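Ehlers Plaid Bedsheet, Flat, Double

Home > Bedroom > Sheets > Flat sheets > Ehlers

Item no. 586
Sold by Clollell Home Goods
Page last revised Sunday, May 2, 2021

We were slow to stock this one. The Ehlers sheet came to us from Telach with a sales leaflet that promised "hotel calm" and "a fabric that remembers you," and we don't know what either of those means. We kept it in the shop for most of April before putting it on the site. What follows is our own wording, and it is plainer than theirs.

The pattern is a plaid grid on blue, with stripes in white, light blue and salmon pink that cross to make large squares. Telach calls it "subtle." Look at it before you agree. On a whole bed the squares are big enough to set the tone of the room, and if you already have a striped duvet or a flowered headboard you may find the two of them arguing. With plain pillowcases it does fine.
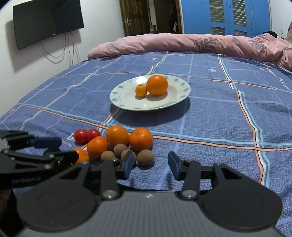 The weave is fine and fairly flat to the hand. The leaflet gives a thread count of 200, an ordinary number, and we are happy to leave it at that. Thread counts get stretched in this trade all the time – we have been offered sheets at 2,000 and couldn't tell them from a decent 200 with our eyes shut. Go by the feel. If you can't come in, ask us for a swatch and we'll mail one.

Telach also says the sheet is "stain safe." We would not lean on that. We asked what was tested and got the leaflet again. If you like to eat in bed, or peel oranges there, treat it as you would any other sheet: cold water quickly, then a normal wash. Use a plate for anything juicy. Pink stripes hide less than you might hope.

Shrinkage is the other point where we part ways with the maker. The packet says "none." Our shop sample came out of its first hot wash a little shorter than it went in, so we suggest a warm wash and a low dryer setting. If your mattress is a deep one, go up a size now and save yourself the return.
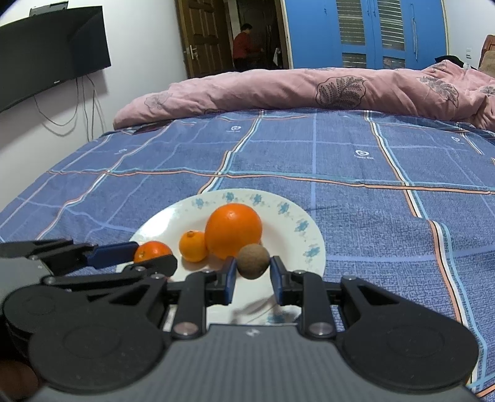 Ehlers sheet with fruit on a white plate, pale blue floral rim.

The plate is not included. Neither are pillowcases, which Telach sells separately under the Dastis name at a price we think is too high for what they are. We don't carry them.

Details

Type: flat sheet, no elastic
Pattern: plaid, large squares
Colors: blue, white, light blue, salmon pink
Thread count: 200 (maker's figure)
Care: warm wash, low dry, no bleach
Matching pillowcases: Dastis, item 537 in the Telach catalog, not sold here

Who it suits

A guest room, a teenager's room, a bed that gets sat on during the day as much as slept in. It is a cheerful everyday sheet. If you want something crisp and formal, buy plain white and pay a bit more.

Returns

Unwashed and in the packet, any time within a month. Washed sheets come back only for a fault in the stitching or the print. "I don't like the pink after all" is not a fault, though we understand it – please ask for the swatch first.

Related items: plain flat sheets, mattress pads, cotton pillowcases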